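Can a Machine Do the Dishes Yet? Sorting Cutlery as a Test of Household Robotics

Project report, second semester
Orestis Panagiotou and Gerasimos Kourkoulas

1. Why we picked this topic

Our original proposal was called "The Robot Housekeeper: How Close Are We?" and our supervisor sent it back with the word "which?" written beside the title. Fair enough. We had been reading company announcements for a fortnight and had started to sound like them. Both of us have worked in places with a dish pit (Gerasimos still does, at a cafe near campus) and neither of us had met a machine that took any of the tedious part away. The dishwasher washes. A person still scrapes, sorts, loads, unloads, dries the bits that didn't dry and puts the spoons where the spoons go.

So we narrowed it down to the sorting. A mixed heap of cutlery and small kitchen things has to be separated into bins. A ten-year-old can do it while watching television. We wanted to know whether a machine can do it today, in a form that a household or a small shop might reasonably buy.

Our short answer is no. The longer answer takes up the rest of the report and is a bit less grumpy than the short one.

2. What we mean by "can do"

Much of the disagreement in this area comes from people using the same words for different things. We used three levels.

Level A: the machine has done the job on video, at least once.
Level B: the machine does the job over and over in a place set up for it, with somebody close by.
Level C: the machine does the job in a kitchen that wasn't arranged for it, and the person who owns the kitchen can go and do something else.

Nearly everything we read was at Level A and was written up as if it were Level C. We don't think anyone was lying. A clip of a spoon going into the correct bin is a clip of a spoon going into the correct bin. But the viewer fills in the other ninety-nine spoons, and that is where the trouble starts.

3. Sources and method

We compared the public material of three young firms, Vellow, Sidine and Trirnier, all of which list kitchen tidying among their intended uses. We wrote to each with the same set of questions. Sidine replied at length, Vellow sent a brochure, and Trirnier had not replied when we stopped collecting material in June.

We also ran a human baseline. Each of us sorted a mixed tray of 100 pieces into bins on a classroom bench, using one hand only, to give the machines a sporting chance. Gerasimos finished in 102 seconds. Orestis took longer and would prefer the figure left out.

For the hardware side we relied on the Pacheco handling dataset, a log of 2227 attempted pick-ups of kitchen objects that our department has access to. We did not collect it and can't vouch for how every attempt was scored. We read through the failure notes by hand and grouped them ourselves, so the groupings in the next section are ours and a stricter reader might draw the lines elsewhere.

4. Where it goes wrong

Flat things on flat surfaces. A spoon lying on a bench gives a gripper very little to get under. People solve this without thinking, by pressing the edge of the bowl so the handle lifts, or by dragging the piece to the side of the bench. Most of the grippers in the log had no such trick and simply closed on it from above. Sometimes that worked. Often the piece skated away.

Shine. Polished metal gives depth cameras grief. They tend to lose the surface altogether or report it somewhere it isn't. A glossy bench adds to the problem by offering a second set of reflections underneath the first. The failure notes include several attempts in which the gripper closed on nothing at all, neatly and with great confidence.

Heaps. One spoon is a manageable problem. Spoons lying across one another, with a long utensil through the middle, are a different problem, as pulling on any one piece shifts the rest. The machine then has to look again and plan again. This is a large part of why the published clips are so often sped up.

Odd items. Real drawers hold things without a category: a ring off a jar, a cap, the tool that came with the blender. A person asks "where does this live?" or chucks it in the third drawer down. The systems we read about either forced such items into the nearest bin or stopped and waited. We would rather have the stop, although it rather defeats the purpose of going out for the afternoon.

The bins themselves. Bins of different colours, spaced well apart, with nothing behind them that has to be reached over, are a kindness to the machine. Our own kitchens have one divided plastic insert in a drawer that sticks. We found no published test that used a drawer like that, and only 2 that used a drawer of any kind.

The sort of table we have been talking about, then, with the bins out and the pile waiting:
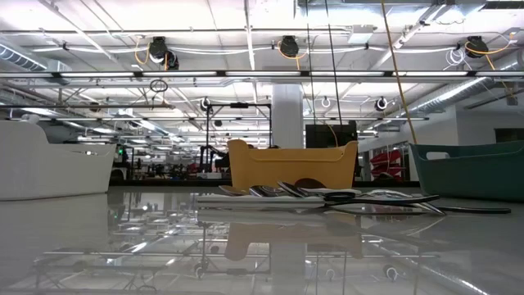 5. What the firms say

Sidine's reply was the most useful thing we received. Their engineer told us the product can sort "common cutlery in a prepared area", and that the customer would be expected to do the preparing. When we asked how long the preparing takes, we were told it varies. We respect the candour but note that a person who has already spread the cutlery out on a clear bench has done a fair share of the chore.

Vellow's brochure gives no success rate. It has a lot of photographs of people laughing on couches.

6. Shop floors are a different case

We don't want to overstate our position. In a commercial kitchen or a hospital wash-up, the cutlery is all one pattern, the volume is large and the bench can be built to suit the equipment. Magnets, chutes and vibrating trays already do much of this work, and none of them look anything like a robot butler. If an arm earns its keep anywhere soon, we expect it will be at the end of such a line, picking out the strays.

7. Limits of this report

We did not get to test a machine ourselves. Our baseline used two people, both of whom knew what was being measured. The Pacheco log covers grippers of mixed age, and newer ones may do better with flat pieces. We would welcome a repeat of the sorting trial with an ordinary kitchen drawer and a stopwatch that keeps running while the operator fixes things.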